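Chapter 4
Joints, Fasteners and Wear 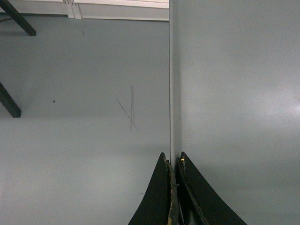
Triin Laur holds that a joint should be judged by its worst contact point, and this chapter follows her rule. Average pressure says little about where a surface will fail.

Section 4.2 defines nominal and real contact area. Section 4.3 treats screws under side load, using the Kolari bracket as the worked case. The bracket carries a load of 19 newtons on 2 screws – the second was added after the first design slipped in test.

Readers should already know how to resolve a force into parts and how to read a stress curve. Units are SI throughout. The 10 problems at the end of the chapter use the friction values in Table 4.1 unless another value is given.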